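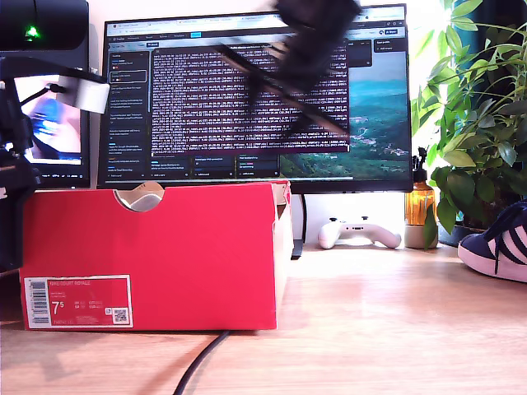

Prekier Temba 行车记录仪降压线套装

型号：Temba 标准版
输入：12V / 24V 车辆通用
输出：5V，最大 2A
线长：300 厘米（降压盒到记录仪一端）
重量：83 克（不含取电器和附件）
接口：Mini USB、Micro USB、Type-C，下单时选择

装过行车记录仪的车主大多有同一个烦恼：点烟器口被占了，一根黑线从中控台一路荡到后视镜，换挡的时候胳膊肘还会蹭到。Temba 降压线就是来收拾这根线的。它从车内保险丝盒取电，线藏进A柱和顶棚的缝隙里，装好以后只在后视镜旁边露出短短一截，点烟器口又空出来了，车里一下子清爽很多！

我们店里卖过不少款降压线，Temba 是大家用完之后回来再买第二根的那种（给家里另一辆车装）。线身偏软，冬天也不会硬得像铁丝，塞顶棚的时候手感特别好。降压盒做得扁平，可以贴在保险丝盒盖板后面，盖板照样扣得上。

包装内含

降压盒及电源线一根，线尾接口按所选版本
保险丝取电器两只，标准版配小号片式，其他尺寸见下文
搭铁用U形端子，已压接在黑线上
扎带和背胶绒布条
塑料撬棒一支
中文安装说明一张

测电笔不在包装里。手头没有的话建议一起带一支，后面找常电和ACC电都靠它。

接口怎么选

先把记录仪从支架上取下来，看清楚供电口的形状再下单，别凭印象选。很多老款记录仪用的是 Mini USB，比手机上见过的 Micro USB 要厚一点，两者插不到一起。近两年的机型多数换成了 Type-C。还有一部分记录仪，供电口在支架上，机身上的那个口只用来传数据，这种情况请以支架上的口为准。

线尾有直头和左弯、右弯三种。记录仪贴在玻璃上，供电口朝顶棚的，选直头就好；供电口在侧面的，弯头能让线贴着机身走，好看得多。左右怎么分？人坐在驾驶座，面朝前方，线往左手边走就是左弯。拿不准的话，把记录仪供电口那一面拍下来发给客服，Akinyi Nyaga 会帮您对，她对各家支架熟得很，通常看一眼就有答案。

三根线分别接什么

红线接常电，也就是熄火锁车以后仍然有电的那一路。黄线接ACC，钥匙拧到通电位置才有电，熄火就断。黑线搭铁，找一颗与车身金属直接相连的螺丝，拧松，把U形端子卡进去，再拧紧。

有的朋友只想开车时录像，停车不需要监控，那就把红线和黄线并在一起接到ACC上，照样能用。想用停车监控，三根线都得按上面的接法来，记录仪本身也要支持停车模式，这一点请翻一下记录仪的说明书。部分品牌的停车监控只认自家的三芯线，插上通用线之后能正常录像，但是进不了停车模式，选购前最好问清楚。

取电器的尺寸

片式保险丝有好几种大小，从外面看差别很小，买错是最常见的返工原因。标准版附带的是小号，日系和不少国产车用得多。另有中号、微型和超薄可以单独加购，价格不贵，每种拿一只放着也不亏。

最稳妥的办法：打开保险丝盒，用盒里自带的小夹子拔一片下来，和商品图册里的一比一尺寸图对照。拔之前拍张照，记住它原来的位置。Hernán Nina 在我们店里管配件仓，他把各种尺寸的实物粘在一张硬卡纸上，到店的客人可以直接拿着保险丝去比，非常直观。

选哪一路来取电，也有讲究。点烟器、车窗、阅读灯、收音机这类回路可以用；安全气囊、ABS、发动机控制、转向助力相关的回路请绕开。保险丝盒盖背面或者车主手册里有图，标着每一路管什么。

低压保护

停车监控会一直从电瓶取电，所以低压保护特别重要。Temba 的降压盒侧面有一个小拨杆，分低、中、高三档，电瓶电压降到设定值以下，降压盒就自动切断输出，给第二天早上打火留足余量。出厂默认放在中档。

每天都开的车，用中档就行。车停得久、一周才动一次，或者电瓶已经用了好些年，请拨到高档，断电会早一点，监控时间相应缩短，但电瓶轻松很多。低档适合刚换的新电瓶，又确实想多录一会儿的人。24V 车辆不用另外设置，降压盒通电后会自己识别。

为了避免刚停车时电压波动造成误判，断电之前有 10 分钟的确认时间：电压连续低于设定值满这个时长才会切断。重新点火后供电自动恢复，不用去按任何东西。

安装步骤

整个过程对新手很友好，工具也简单。第一次装请挑个白天，慢慢来，地方宽敞一点，车门能全部打开最好。

一、熄火，拔钥匙，打开驾驶座一侧的保险丝盒盖板。有些车在手套箱后面，请查手册。

二、用测电笔找一路常电和一路ACC。先在熄火状态下测，亮的是常电；再把车通电，新亮起来的就是ACC。每找到一路就记下来。

三、拔下对应的保险丝，插进取电器靠近插脚的那个槽位，再把取电器配的保险丝插进外侧槽位，整体插回保险丝盒。取电器有方向，线所在的一侧要朝向保险丝盒的负载端。插反了也会有电，但保护作用会打折扣，说明书背面画了辨别方法，值得花一分钟看看。

四、红线、黄线分别接到两只取电器上，黑线搭铁。搭铁点如果有油漆，请换一颗螺丝，或者把漆面轻轻刮掉一点。

五、先别藏线！把线尾插上记录仪，通电，看它能不能正常开机；熄火，看它能不能进入停车模式或者正常关机。都没问题了再往下走。

六、从记录仪开始往回走线。沿前挡玻璃上沿把线塞进顶棚边缝，用撬棒圆头的一端轻轻压进去，走到A柱为止。

七、掀开A柱旁边的门框密封条，线顺着密封条里侧往下走。带侧气帘的车，线必须从气帘后方通过，不能从它前面横穿。对这一步没有把握的话，交给店里来做，A柱里的事情不值得冒险。

八、多余的线绕成小圈，用扎带扎好，连同降压盒一起固定在保险丝盒附近。背胶绒布条可以缠在降压盒外面，过减速带的时候就不会有塑料磕碰的声音。固定时注意别靠近踏板和转向柱。

九、扣回盖板，再测一次通电和熄火。完成！

一些实际使用中的体会

Brayden Beaudoin 去年三月给自己的旅行车装了一根，前后双镜头的记录仪，供电一直很稳。他提到一个小技巧：走顶棚的时候，记录仪旁边多留一小段余量，往后想把镜头挪个位置，或者换一台供电口在另一侧的机器，都不用重新拆A柱。我们照着试了，确实方便，现在店里装车也都这么做。

Sharon Kariuki 的车停在露天车位，夏天车内很热。她选的是把降压盒放在仪表台下方偏深的位置，离前挡玻璃远，太阳直晒不到。高温对任何电子件都不友好，有条件的都可以这么放。

收音机有杂音的问题也常有人问。Temba 的降压盒内部有屏蔽层，正常安装下收音机应该是干净的。如果您听到了滋滋声，先检查线有没有和天线线束贴在一起走，后挡风玻璃上带天线的车尤其要留意后镜头那根线。把两根线分开，多数情况就解决了。仍有杂音，可以在线尾加一只卡扣式磁环，店里有售。

常见问题

能给手机充电吗？
输出电压是标准5V，理论上可以，但充电速度很一般，而且线是按记录仪走位设计的。想给手机充电，腾出来的点烟器口插一个好点的车充，舒服得多。

电子狗、后视镜导航能用吗？
标称5V输入、电流不超过2A的设备都可以。流媒体后视镜有不少直接用12V供电，那种不能接降压线，请看铭牌或者说明书。

混合动力和纯电车能装吗？
能装，取电位置是车上的12V低压系统，和高压部分无关。橙色线束属于高压，任何时候都不要碰。个别车型熄火后低压电瓶会定期补电，电压会有起伏，建议拨到高档。

会影响保修吗？
插拔式取电不剪线、不破皮，拆下来就能恢复原样。各家4S店的口径不一样，新车车主可以先问一句，心里踏实。

300厘米够长吗？
轿车和一般SUV，从驾驶座侧保险丝盒走到后视镜，长度很宽裕。保险丝盒在副驾一侧的也够。面包车、房车和轻卡请先用一根绳子沿走线路径量一下，不够的可以选 Forix 延长线。延长线请买同一系列的，线芯细的杂牌线压降大，记录仪可能会反复重启。

装好后记录仪一直开着不关，怎么回事？
多半是红线和黄线接反了，或者两根都接到了常电上。熄火之后再用测电笔测一遍黄线那一路。有些车锁门后要过一阵子ACC才真正断电，请锁车等一会儿再判断。

记录仪完全没反应？
依次看这几处：取电器里的小保险丝是否插到底，黑线搭铁是否拧紧，线尾是否插到位。降压盒上的指示灯亮着，说明取电这一段正常，问题在线尾或者记录仪；指示灯不亮，就回头查保险丝盒那边。

可以和后镜头的线一起买吗？
后镜头的视频线要用记录仪原厂的，各家接法不同，我们不单独配。后镜头供电一般由主机带过去，一根 Temba 就够了。

同系列可选配件

Saria 保险丝取电器组合装：小号、中号、微型、超薄各一只，一次配齐，给朋友帮忙装车的人会很喜欢它。

Saria 撬棒套装：比附带的那支更宽更厚，拆A柱和盖板时受力均匀，不容易在内饰上留痕。

Forix 延长线：公母头与 Temba 线尾对应，下单时请备注接口型号。

卡扣式磁环：掀开扣上就行，不用剪线。

测电笔：带数字显示，能直接看到电压，比只会亮灯的那种好用太多。

到店安装

不想自己动手，可以预约到店。装车由 Wekesa Rweyemamu 负责，A柱拆装和气帘避让他做得非常细致，走完线还会带着您把停车监控试一遍。预约时请留下车型、年款和记录仪型号，我们好提前把取电器尺寸备好。来之前麻烦把仪表台上的摆件和手套箱里的东西收一收，有些车要拆手套箱。

自带记录仪没有问题，在别处买的降压线我们也给装，只是接口和尺寸要您自己确认好。

退换说明

未安装、包装齐全的可以退换。接口选错了别着急，线没有弯折痕迹、取电器没有插过，都能换成需要的版本，来回运费由买家承担。使用中出现降压盒不通电、指示灯异常等情况，请把现象和接线照片一起发来，客服判断后给您寄新的。取电器里的小保险丝属于消耗件，烧断后换同规格即可，千万不要换成更大安培数的。

下单时请在备注栏写明：接口类型、弯头方向、取电器尺寸。三项写齐，仓库当天就能按备注配货。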